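Brewers Should Publish Their Bad Batches

Monday, December 6, 2021

Anyone who reads brewing research for long enough notices that almost every beer in it came out fine. The yeast behaved, the acid landed where the authors hoped, and the tasting panel found what it was meant to find. I have worked in a small brewery laboratory long enough to know that ordinary beer does not behave like this, and I think the field would be better off if the failures went into print too.

My own interest is in diacetyl, the compound that makes a lager taste of butter. Every brewing student learns how it forms and how yeast takes it up again near the end of fermentation. The textbook advice is to let the beer warm up for a couple of days and then test it. Most of the time that works. When it doesn't, the literature has very little to offer, and you end up calling other breweries to ask whether they have seen the same thing.

They usually have. At Borden, where I spent my first years, we kept a ledger of every batch that was held back, dumped or blended away. By the time I left it had 162 entries. Diacetyl accounted for 93 of them. The temperatures were there, along with the pitching rates and the malt lots. It was a better guide to our house yeast than anything we could have bought, and not a line of it was ever seen outside the building.

The usual argument for keeping quiet is commercial. A brewery does not want its name next to the word "spoiled." I understand that, but a record can be shared without a name on it. The Cistberg group has been doing this on a small scale, with members sending in figures for failed batches under a number. I looked up batch 2536 in their files in November and found a fermentation curve nearly identical to one that had cost us a full tank. The fix they had settled on was a different oxygen level at pitching. We had not tried it.

The second argument is that failed batches make poor science. Too many things vary at once and there is no control. That is true of any single batch. It is much less true of 100 batches from breweries that all measured the same five or six things. Other industries learned this a long time ago. Food canning did, and so did dairy.

There is also the matter of equipment. Many small breweries now have access to a decent gas chromatograph, either their own or at a contract lab such as Skusport, so the numbers exist. They are paid for, read once, and put in a folder.

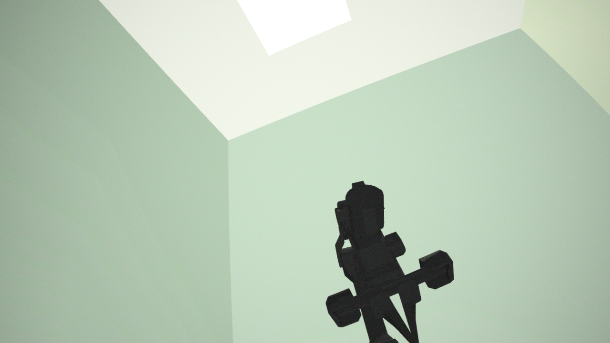
Simulated view of a dark robot from below, in a green-walled room.

What I would like to see is modest. Journals could set aside a few pages for short reports of batches that went wrong, with the raw data attached and no requirement to explain the cause. Trade groups could agree on one form. A brewer should be able to fill it in during a lunch break, or it will not get filled in.

Some will say customers would take fright. I doubt it. People who drink Hrubý, our autumn lager, have asked me more than once why it was missing for a season, and I told them the beer had too much butter in it and we poured it out. They bought it again when it came back.

The ledger at Borden is still on its shelf as far as I know. I have asked whether the diacetyl pages could be copied and sent to Cistberg, and I am waiting for a reply.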